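Visit report: data collection floor, Urnora

I spent a Tuesday at the Urnora site, where Vodska records two-arm manipulation examples for its learning system. The visit ran from 8 in the morning until late afternoon, with one station followed closely and a shorter walk past the others. These notes cover how the examples are gathered, what is stored, and what gets thrown away. Training results were outside the agreed scope.

The station I followed handles white seating with tubular legs. Both arms work together over a table covered in black.
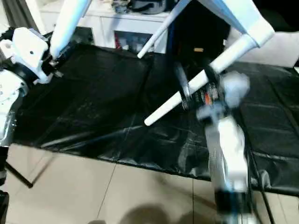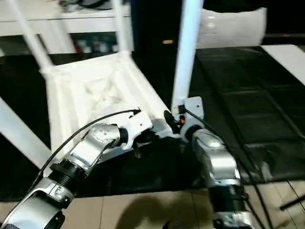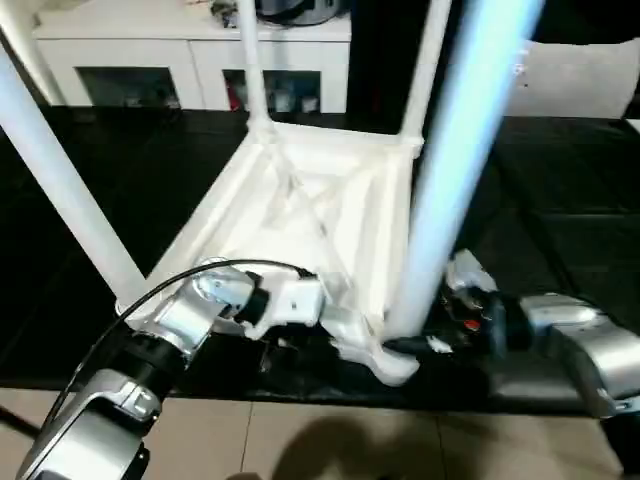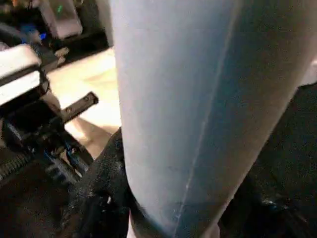 Stojan Nikolovski runs the station and wrote most of the task sheet. The sheet is short. It gives a start condition, an end condition and a list of events that must be marked if they occur: regrasp, slip, contact with the table, operator pause. It doesn't prescribe a path. Two operators given the same sheet will lift a piece differently, and Vodska wants both versions in the set as long as the end condition is met.

The arms are teleoperated. The operator drives a pair of smaller leader arms, and the full-size arms follow. There is no force feedback on the leader side. New operators tend to close too hard at first and then fight the second arm, which shows up in the log as high current in both wrists while almost nothing moves. Nikolovski showed me two such traces on his monitor. He keeps them for training staff, and they are excluded from the learning set.

Large, light objects are a recent addition. The earlier work was on small parts that one gripper could hold, with the other arm either idle or used as a stop. A seat with legs removes that option. The two grippers are coupled through the object, and an error of position on one side becomes a load on the other. The policy trained on small parts had no examples of this, and according to Nikolovski it behaved as one would expect: each arm did something reasonable alone and the pair disagreed.

Video is recorded from a head view and from the wrists, together with joint positions, gripper opening and the commands sent by the leader arms. All streams are stamped by one clock. The recording software, called Jirgate, is written in-house. It refuses to start an episode if any stream is missing, and it closes the episode on a foot pedal. An earlier version used a key on the keyboard, which meant letting go of a leader arm to stop recording. Every episode from that period ends with one arm drifting, and the last part had to be trimmed.

The wrist views deserve a comment. At the moment of grasp the object can take up most of the picture, and there is little in it to say where the rest of the piece is. The head view gives the overall arrangement but loses contact points behind the arms and the object itself. It also suffers from motion blur when an arm moves quickly. I asked whether blurred stretches are removed. They are kept. The deployed system will see the same blur, and cleaning it out of the examples made an earlier model worse during fast moves.

The seating set held 812 accepted episodes on the day I visited. Another 276 had been rejected. Nikolovski went through the rejection codes with me at his desk. The largest group is "end condition not met". The next is timing faults between streams, nearly all from one week in September when a network switch was failing. A smaller group is marked "operator assist", meaning a person reached in and touched the object during the episode. Those are rejected even if the rest is clean.

Review is done by a second person, never the operator who recorded the episode. The reviewer plays the head view at double speed, checks the event marks, and accepts or rejects. A good reviewer can clear up to 232 episodes in a shift. I tried it for half an hour and was far slower, mainly at deciding whether a small shift of a leg in the gripper counted as a slip. The sheet defines a slip by distance, but the distance has to be judged by eye from the video. I would call this the weakest part of the process. Two reviewers I sat with disagreed on several cases, and there is no procedure for settling it beyond asking Nikolovski.

After lunch I was shown the export step. Accepted episodes are resampled to a fixed rate, split by operator, and sent overnight to the training group at Sproģis. The split by operator is deliberate: one operator's episodes are always held back for testing, so that the model is measured on a style of handling it has not seen. The held-back operator changes with each release – a detail I had missed in their written material, and it makes scores from different releases hard to compare directly.

Points I raised before leaving:

Slip marks need a second source. Gripper opening is already logged and could at least flag candidates.
Start positions are set by hand and vary less than the task sheet suggests. A printed list of random placements would be cheap.
Rejected episodes are stored without their event marks. Keeping the marks would cost almost nothing.

The first is being worked on. Nikolovski agreed with the second and has asked for the third to be added to the next Jirgate build.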